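Irnine opens up its hand-guided robot teaching kit, Sornon, to small packing shops

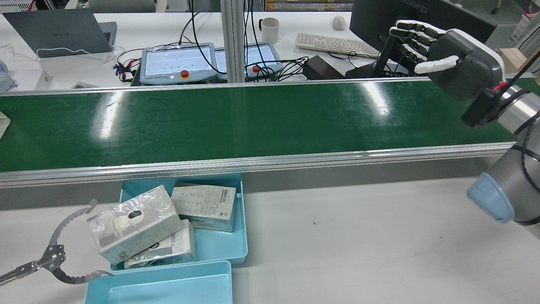

28 September 2025 — I'm Bianca Căpraru, I run the teaching team at Irnine, and I get to write this one myself, which means you're getting it in my words. Starting today, Sornon is open to any packing or fulfillment business with 54 employees or fewer. It's our kit for showing a robot arm a job by steering it from a distance or by taking hold of it and moving it through the motions. The job we've spent most of our time on is the one every small shop asks for: get boxed goods out of a tray and onto a belt. We use light blue trays and a green conveyor, and we let the boxes lie however they land, so you'll see one leaning diagonally on top of another. That lean matters a lot to us! A robot that has only ever been shown tidy stacks gets confused by a messy one, and real trays are messy.

So how does the teaching go? A person we call the guide puts on a glove or picks up a pair of handles, and the arm follows along. The guide does the task at a normal, slightly lazy pace (we ask people not to rush), and Sornon records the arm's movements together with the camera views. Then we do it again with the boxes moved. And again. For the tray-to-belt job our guides recorded 1,000 demonstrations, and we kept 347 of them for the version that ships. The rest were fine as practice, but a lot of them had hesitations in them, and the arm will happily learn your hesitations if you let it.

We've been working on both humanoid hands and two-finger grippers, and people always want to know which is better. I don't have a clean answer. The hand is nicer to teach with — you close your fingers, it closes its fingers, and new guides get it right away. The gripper takes a little more explaining, but it's simpler to look after and there's less to adjust. Sornon works with either one, and you can pick after you've tried both.

Plastic film gave us the most trouble. Shrink-wrapped boxes are slippery and they throw back the overhead lights, and so does a glossy belt. Sebastian Zamfir, our lead engineer, spent most of April on nothing else. What helped in the end was recording the same pick under different lighting, plus teaching the guides to come in from the side.

"I had never touched a robot before this," said Maricica Coman, who packs orders at Hemevska, our first pilot customer. "They gave me 45 minutes of training and then I was moving the arm around on my own. My first few were terrible. By the afternoon I was correcting Sebastian."

She was, too. Some of the best demonstrations in the set are hers, and I think that's because she has packed boxes for years and we haven't.

What comes with Sornon: the recording software, a set of handles, one glove (left or right, tell us when you order), the tray-to-belt starter skill, and two days with one of our guides at your site. You need to have your own arm and a computer to run it from. Setup includes a safety check of your work area, and the emergency stops stay within reach of the guide the whole time a session is running. We won't start without that.

Ene, our training partner, will be running open sessions where you can try steering an arm before you commit to anything. Bring your own products if you can, especially the awkward ones. We like the awkward ones.

Right now Sornon learns one task at a time, and switching between tasks means loading a different skill by hand. We're working on that and I'd rather not promise a date.

To book a session or ask about pricing, get in touch with Tamara Crăciun in the Irnine customer office. Press questions can come straight to me.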